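Minutes of the Equipment Reuse Meeting

Held 13 January 2018, in the upstairs meeting room at Zakton

Present: the Chair, the Secretary, the Workshop Lead, the Stores Officer and two members of the bench team. Apologies were received from the Schools Liaison Officer.

1. Minutes of the previous meeting

The minutes were approved with one correction. Under item 4, "monitors" should read "monitor stands."

2. Matters arising

The Secretary reported that the lease on the ground floor store had been renewed on the same terms. The landlord has agreed to replace the lock on the side door but has given no date. The Stores Officer asked that the spare keys be signed for in the meantime.

3. Stock report

The Stores Officer presented the year-end figures. A total of 838 items were received in 2017, of which desktop computers made up the largest share. Shelf space for complete machines is now short. It was agreed that cases without a usable board would no longer be kept whole, and that their side panels and drive trays would be sent for metal recycling with the next collection.

The collection contract with Stakine runs until April. The Chair will ask for a renewal quotation and will also approach Plulto for a price. Members noted that Plulto does not take cathode-ray monitors – these would have to be handled separately.

4. Desktop bench procedure

The Workshop Lead introduced a revised procedure for stripping and rebuilding desktops. After discussion the following was adopted:

Machines are to be unplugged and the power button held in before the side panel is removed.

Processors are to be bagged and labeled as soon as they are taken out. Plastic socket covers are to be fitted to any board that will wait overnight. The bench team has almost run out of covers, and the purchase of a further bag was approved.

Power supplies are to be tested on the bench tester before they go back into a case. Any unit that fails is to be marked with red tape and placed in the locked bin. No power supply is to be opened by any member of the team.

Fan leads are to be kept clear of the blades and tied back before the panel is closed.

A member asked whether boards with bulging capacitors should be repaired. The Workshop Lead replied that the time was not justified for machines of this age. The meeting agreed, with one member dissenting.

5. Bạch training room

The request for 7 desktops for the Bạch training room was considered. The Workshop Lead reported that 3 were ready and that the remainder would be built from the Dell machines on hand, subject to processors and memory being found. The request was approved. Keyboards and mice will be supplied from stock – speakers will not.

6. Any other business

The bench lamp nearest the window is to be replaced. The Secretary will circulate the revised bench procedure with these minutes.

There being no further business, the meeting was closed.

Attachment to item 4
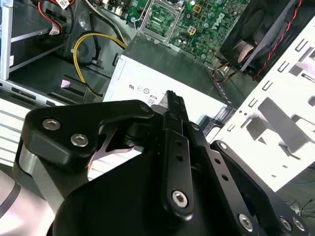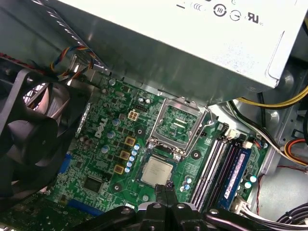

Dell desktop, case open, with the processor socket empty and the power supply in view.

Page last changed: see revision 3, Secretary's office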